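How to Compare Finger Pads on a Hand-Held Gripper

I get asked a lot which pads to put on a hand-held gripper for laundry and other soft stuff, so I finally wrote down how I test them. You don't need a lab for this, just a pile of clothes, two sets of pads and a free afternoon.

Start with the pads you already have. Mine were the bare rubber ones that came with the Wesico kit. Grab a shirt by the hem, lift it, shake it once and put it down. Do that 11 times, then do the same with a towel and a pair of jeans. Write down every slip as you go (I always think I'll remember, and I never do!).

Now swap the pads. Loosen the finger, slide the new cover on from the tip and pull it down snug. If the cloth bunches up at the base, take it off and start over – a loose cover will roll under load and spoil your numbers.

Run the same clothes in the same order. Keep your squeeze steady and don't favor the new pads, which is harder than it sounds when you sewed them yourself.

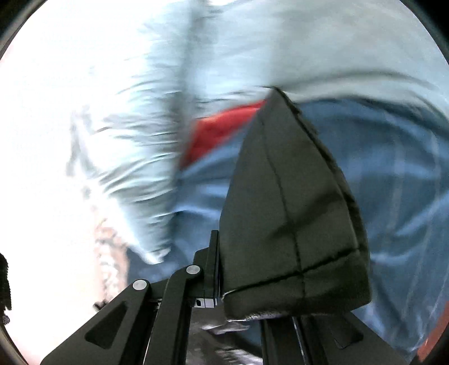
Written by Lena Pietrzak | Sat 3 June | Filed under: Grippers

My cloth pad is dark, stitched and tapered to a narrow tip, and I like that shape for getting in between layers of fabric. The hem at the bottom does fray a bit, so fold yours over twice before you stitch it.

Last thing, check the video before you put the clothes away. If fast moves turn the fabric into streaks, slow down and redo those grabs. I usually end up repeating seven or so, and then I compare the two slip counts side by side.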